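The laundry shift

By the time Ulises Apaza starts work, the washing machine has a red garment in it and the basket is on the floor. He will move that basket for most of the day. He doesn't touch it himself. He steers a two-armed robot through the job, and a computer records every joint, every squeeze of the grippers and everything the cameras see.

Sivis, the company that employs him, wants a robot that can do a household's washing. It has given up on writing rules for it. The plan is to collect a large number of good examples and let a learning system work out what they have in common. Apaza's job is to supply the examples.

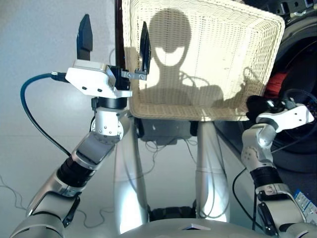

A good example is harder to produce than it sounds. The operator has to do the task cleanly, at a steady speed, and a little differently each time, so that the system doesn't learn one route by heart. Light is one of the things that changes without anyone's help. On a bright day the robot throws its own shadow into the basket, a dark head and shoulders right across the inside, and Sivis keeps those recordings along with the duller ones. A home has windows, Apaza says, and the robot will have to cope with them.

The basket was chosen after some argument. The first one was a smooth plastic tub from Dierckx, which was easy to hold and taught the system very little. Wicker has an uneven surface and a thick rim, and the grippers must press in from both sides with enough force to hold it but not enough to bend it. If one arm lifts early, the basket tips. Apaza learned to move both hands together by watching the basket and ignoring the arms.

Clothes are worse. A basket keeps its shape, but a shirt never lies the same way twice. Sleeves catch on the rim. Dark cloth against a dark gripper is hard to see on the monitor, and the operator often has to stop and look again before closing the fingers.

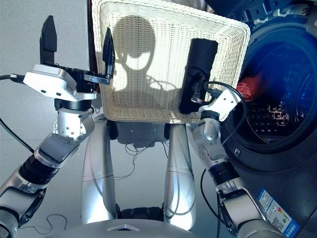

What gets thrown away

Every recording is checked by a second person before it goes into the set. At Sivis this is done the next morning. The reviewer watches at double speed and marks each one keep, trim or drop. In a batch from October, seven recordings were dropped, five of them for hesitation. The arm had reached the right place and then hung there while the operator made up his mind. A system trained on that will learn to hang there too.

Mistakes are treated differently. If a garment slips and the operator picks it up again, the recording is kept and labelled. Three operators at Hillmont, a partner site, now spend part of their time on these recoveries, dropping things on purpose and putting them right.

The cameras on the arms matter a great deal here. From the head, the fingers are often hidden behind whatever they are holding.
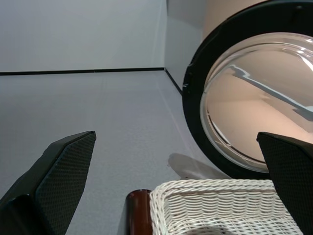
The reviewer plays both views side by side and looks for the moment of contact. If the two are out of step by even a little, the recording goes back to be aligned. Stanero, the software Sivis uses for this, does most of it automatically, but it still loses track when a cable swings past the lens.

Apaza worked in a hotel laundry before this and says the days are similar. His shoulders ache less and his eyes ache more. He takes a break after every seventh run, on the reviewer's advice, as his later runs used to get sloppy.

The trained system can already lift the basket by itself when it starts in a familiar spot. Loading the drum is still unreliable, and the next month of recording will be spent almost entirely on that.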